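Search this diary
Type keywords and press enter
Search

17 July 2023

Rail for the back closet, continued

Started before breakfast to get the measuring done in flat light. The closet is 2,622 mm between the side walls at rail height. I took it with the steel tape first and then with the folding rule, and the two agreed. At the floor it is narrower, at the ceiling wider, so the left wall leans. It has leaned since we moved in and I see no reason to correct it for the sake of a rail. The only number that matters is the one at rail height, and I have written it on the wall in pencil this time and not on the back of an envelope.

The rail stock from Kernine is 2,799 mm as delivered. The label on the tube says a rounder figure. I will not be sending it back over that. It has to be cut anyway, and the surplus goes into the offcut bin for the short rail over the laundry sink.

Allowance: 2 mm under the wall-to-wall dimension, total, both ends together. In December I cut the bathroom rail to exact length and had to file the end while standing on the rim of the tub. The finish chipped and I touched it up with a marker, which still shows.

The finish

The stock is matte black, and every mark made on it before installation is there for good. Fingerprints come off with a damp cloth. Scratches do not come off. Wiped the whole length down, turned it a quarter turn, wiped again. Lint from the first cloth stuck to it, so I changed to an old pillowcase, which is better and costs nothing.

There are two candidates for the cut end. Isent is the thin one, brushes out flat, and dries slightly shinier than the factory coat. Primier is thicker, closer in sheen, and leaves a ridge if the brush is overloaded. I tried both on a scrap of the same stock and left them on the windowsill through lunch. Primier is the better match. The ridge does not matter on a cut face that will sit inside an end cup. I would use Isent if the end were exposed.

Lighting makes judging this harder than it should be. Matte black on a pale surface looks uniformly dark straight on, and the sheen appears only along the edges, and only at the wide angle. The pale surface has its own problem, a white patch wherever a lamp catches it. I moved the scrap around until the reflection was well off to one side and compared the two samples there. Then I carried them to the closet and compared again, because the closet is where they will be seen, and the difference was too small to care about. 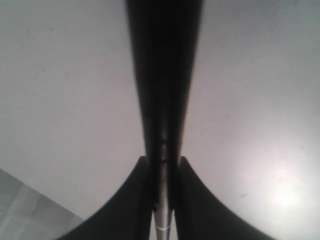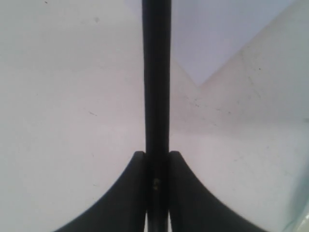

Dark against pale, both of them. The second has a small brass- or gold-colored fastener low down near the middle, likely a screw head.

Cutting

Fine-tooth blade, new. Wrapped masking tape at the line, two turns, and marked on the tape. Supported the long part on the bench and the short part on a stack of books with a towel over them, with the stack adjusted by one thin paperback until the stock lay level. If the short end hangs, the last of the cut tears and takes a flake of coating with it.

Cut from the top, quarter turned, cut again, and so on until the kerfs met. They met with a small step, less than the thickness of the blade. Filed it flat. Ran the round file inside to take off the burr, then tapped the rail on end over newspaper to shake out the filings. A surprising amount came out. Did it again and less came out. Third time nothing.

Checked the length after filing. It is right. Put the tape back in the drawer and then took it out again and checked a second time from the other end, which gave the same result.

One coat of Primier on the cut face. The tin says to leave it overnight. I left it standing upright in the corner with the painted end up and a note on it for anyone who thinks a rail in a corner is there to be moved.

Brackets

The intermediate brackets go 200 mm in from each wall, closer to the ends than the instruction sheet suggests. The sheet assumes an even load. The coats hang at the left and the right and the middle is shirts, so the weight is at the ends and the brackets should be too. A center bracket is supplied. I will fit that as well, since the hole pattern lands on solid wood there and I already have the screws.

The supplied screws are short. Replaced them with longer ones from the jar, same head size, checked by dropping one into the bracket and running a finger across it. The head sits just below the surface. The spare brass ones would have fit also, but I wanted those for the hook board.

Pilot holes drilled for the left bracket and the center one. The right is waiting on the stud finder, which needs a battery. Knocking on the wall with a knuckle gave two different answers in the same place — not good enough to drill on.

Other items

Cleared the top shelf of the closet to get the drill in. The contents are now on the bed: two blankets, the suitcase with the bad zipper, a box of cables, and the Győri catalog I was sure had been thrown out. The catalog lists an end cup with a deeper socket than the Kernine one. It would hide the cut end completely and take up some of the lean on the left side. Against that, the postage is more than the part. Will decide after the rail has been offered up. If the gap on the left looks even from standing height, the Kernine cup stays.

Vacuumed the filings from the floor, then found more under the edge of the rug. Wiped the bench down with the pillowcase, which is now finished as a cloth. The books went back on the shelf in the wrong order and I have left them.

Left forearm sore from filing. Drill battery on the charger, light still red at nine.

To buy: nine-volt battery, masking tape, a smaller brush than the one I used. To find: the good level, last seen behind the water heater.

Tomorrow: touch the paint with the back of a fingernail before anything else. If it takes a mark, leave it another day and do the right bracket in the meantime.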